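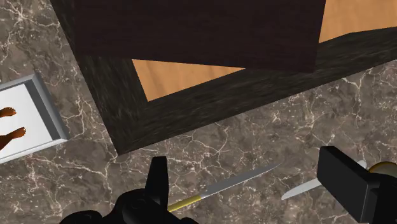
Mechthild Plattner trained as a monumental mason and moved into domestic work when the yard she was apprenticed to closed. She now runs the repair side of Vetimley, a stone workshop that cuts, fits and maintains kitchen and bathroom surfaces. Over the past five years she has kept a record of every marble worktop the firm has been called back to, whether or not it supplied the stone. There are 345 entries. She spoke to Ffion Voyle about what the record shows, and about the advice customers are given when they buy.

The first matter she wanted settled was vocabulary. Customers ring to report a stain, she said, and most of the time they have an etch.

"A stain is something that has gone into the stone. Oil, wine, rust from a tin. It makes a darker or coloured patch and the surface on top of it is the same as it was before. An etch is a loss of surface. Marble is mainly calcite, calcite reacts with acid, and where the acid has been you have a slightly rougher patch that scatters light. It looks pale and dull on a polished top. People scrub it, and of course it doesn't shift. There's nothing there to remove."

The distinction decides the repair. A stain is drawn out with a poultice, an absorbent powder mixed to a paste with a suitable liquid, spread over the mark, covered and left. An etch has to be taken out mechanically, by working the surrounding surface down to the level of the damage and bringing the finish back up. Plattner tells callers to put a torch flat on the worktop so that the beam runs along it. If the mark shows in the reflection, it is an etch. If it vanishes in the reflection and can only be seen from overhead, it is a stain. Some are both.

Of the entries in her record, etching is by far the largest group. The next is staining by cooking oil, most of it close to the hob. Cracks are a small group and nearly all run from the corner of a cut-out for a sink.

Asked whether sealing prevents etching, she said no, and that the trade had been careless in letting people think so.

"The sealers we use are impregnators. They go into the pores and slow down the uptake of liquids. They're not a film on top, so the calcite at the surface is still exposed. Lemon juice on sealed marble will etch it as fast as lemon juice on unsealed marble. What you've bought with the sealer is time to wipe up the oil."

She is doubtful about annual resealing as a rule. Absorbency varies between stones and between finishes of the same stone. A highly polished slab of dense marble may take up very little sealer in the first place, and the excess, if it is not buffed off before it dries, leaves a smeary residue that is then reported as a fault in the stone. Vetimley's fitters use a water test. A small puddle is left for a quarter of an hour and then dried off. If the stone has darkened underneath, it needs sealing. If it hasn't, the tin stays in the van.

The workshop changed its supplier of sealer in February, from a solvent-based product to a water-based one called Duman. Plattner has no strong view of it yet. It smells less, and it takes longer to cure in a cold room, which has meant some rearranging of visits. She would want to see it through a second winter before recommending it to anyone else.

On finishes she was more definite. A polished surface shows the pattern of the stone at its strongest and shows every etch. A honed surface, which is smooth but matt, hides etching much better and is a little more open to oil. For a kitchen that is cooked in, she would choose honed.

"I say this to people and they agree with me and then order polished. That's fine. It's their kitchen. But I write it on the quotation, so that we've had the conversation."

Repairs to polished tops are also harder. The polish has to match the factory finish around it, and the factory finish was put on by a line machine with far more pressure than a hand tool can apply. Her usual sequence for a deep etch begins with a 400 grit pad, worked wet, and goes up from there to a polishing powder. She will drop as low as 100 grit only if there is a scratch she can catch with a fingernail, because every coarse stage leaves marks of its own that have to be removed by the next. The common mistake in a home repair, she said, is to start too coarse on too small an area. That makes a dish in the surface. It can be polished, but the reflection of a window bar will bend as it crosses it, and once an owner has noticed that they will go on noticing it.

We turned to the veins. Customers often ask whether a vein is a crack. Plattner's answer is that a vein is generally a healed fracture, filled with mineral a very long time ago, and that it may be as strong as the stone on either side or it may not. Some veins contain softer or more porous material and can be felt as a slight groove once the slab is polished. Suppliers fill these with resin and put a mesh on the back. She regards both as normal practice, provided they are declared.

"The question to ask is where the veins run in relation to the cut-outs. If there's a strong vein going across the narrow strip in front of the sink, I'd turn the slab or move the template. You get that wrong and it may hold for years, and then someone kneels on it to change a light bulb."

Her colleague Khalil Jaber, who draws the templates, joined us for this part of the conversation. He works from photographs of the actual slab, laid under the outline of the worktop on screen, and sends the result to the customer to sign. He described a recent job in a stone sold under the name Otari, brown-grey with pale veining, where the customer's preferred layout put a joint across the busiest part of the pattern. Shifting the template by a hand's width lost one attractive area and gained a joint that is difficult to find. The customer needed two visits to the yard to be persuaded. "On a screen they look at the pretty bit," Jaber said. "In the yard they look at the whole slab."

He also raised trade names. The names given to stones are not regulated in any way that helps a buyer, and the same material may be sold under several. Some stones sold as marble are limestones, and some are dolomitic and react more slowly with acid. He advises customers to ask for an offcut of the slab itself and to leave half a lemon on it overnight. Vetimley gives offcuts away for the purpose.

I asked Plattner what she would have people do day to day. Her list was short. Use a cleaner with a neutral pH, or a very little washing-up liquid in warm water, rinsed off. Keep vinegar and limescale remover away from it, including the limescale remover used on the taps. Wipe under bottles. Anything heavy that lives on the worktop should have felt beneath it, and the felt should be lifted now and then to clear out grit, which does more scratching than the object would. She doesn't object to marks in principle. Her own kitchen has a honed top from Hunimska stone, a quarry she has bought from since her apprenticeship, and it has not been refinished.

As for price, the record suggests that repair is a minor part of the cost of owning marble. Only 5 per cent of the tops she has been called to needed any section replaced. The rest were dealt with where they stood, and a good number needed only a clean to take off old sealer. She intends to go on with the record and to add a column for the type of hob, having begun to suspect that the oil staining has more to do with extraction than with the stone.

Contact | © 2026 Ffion Voyle | Back to top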